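Search this forum Advanced search Go
Reading time: 2 min

Motion blur in cloth demos – keep or drop?

elsie_o
We're collecting hand-held gripper demos of cloth handling for the Flernier project. We have 200 episodes so far and 48 of them have stretches where the fabric smears badly. My plan was to throw those out before training. Does anyone here do it differently?

fscanlon
Drop them. If the policy can't see where the cloth edge is, you're teaching it to guess. We cut 19 from our last set at Fulton and I'd cut more next time.

k_thongsuk
I'd keep them. The blur will be there at run time too, unless you plan to move very slowly. Can you post a frame so we know how bad it is?

elsie_o
One of the worse ones:
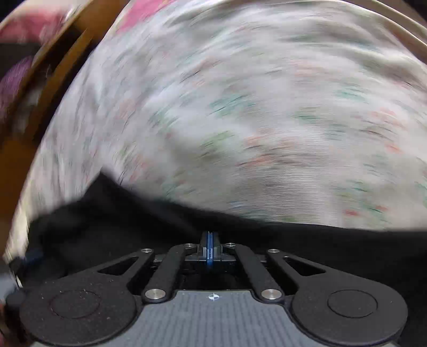
Elsie Ormsby
Data collection lead, Ketorport

The white floral cloth is the problem. The print turns into streaks, while the fingertips stay readable in the middle. The black fabric next to them still shows its folds.

fscanlon
Worse than I expected. You can't tell one flower from another on that. I'd still drop it.

k_thongsuk
You don't need the flowers. You need the line between the white and the black, and that's easy to find there. I'd be more worried if both cloths were the same color.

delwyn_t
Two questions before you delete anything. What's your shutter set to, and are you getting pose from the same camera? Blur like that hurts tracking long before it hurts the policy. If the pose is bad, the action labels are bad, and then Finbarr is right for a different reason.

elsie_o
Same camera for both, auto exposure. I haven't checked the tracking on the 48 separately.

delwyn_t
Do that first. Then fix the exposure and add a lamp for the next batch.

fscanlon
Agree on the lamp. Don't agree on keeping blurred frames, even with good pose. Train it both ways and post the numbers.

elsie_o
OK. I'll sort the 48 by tracking error, drop the ones that lose pose, and run with and without the rest. Should have something by the middle of April.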